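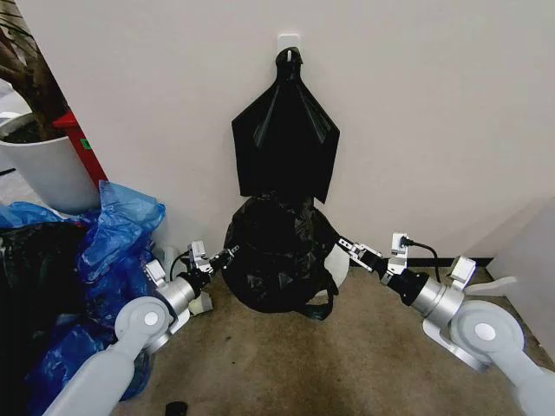

Bin bag task, both arms going in

zulia_g
Club project update! We've got two arms on the bin bag challenge now and I'm stuck on where to grab. The bag hangs off one of those little stick-on hooks, with the rest of it bunched on the carpet. I say come in from both sides at the same height. Thoughts?

runia16
Looks great! I'd go for the hanging bit though, it's flatter. The bunched part is all wrinkles and shiny patches, our depth readings went mad on that in December.

Gangadharan Gowda
Disagree with runia. Pull on the flat bit and you're pulling on the hook, and those things come off if you sneeze. Low and both sides.

runia16
Ours held for 18 goes!! Just lift, don't yank.

Maysoun Hakim
Has anyone moved the blue bag on the left? I'd shift it before the next run, that arm's awfully close to it.

zulia_g
Good shout, will do. Trying low first (sorry runia) and then yours, 16 goes each so it's fair. Can someone bring the spare fingertips? We're down to 2.

Gangadharan Gowda
I've got them, will drop them in before we start.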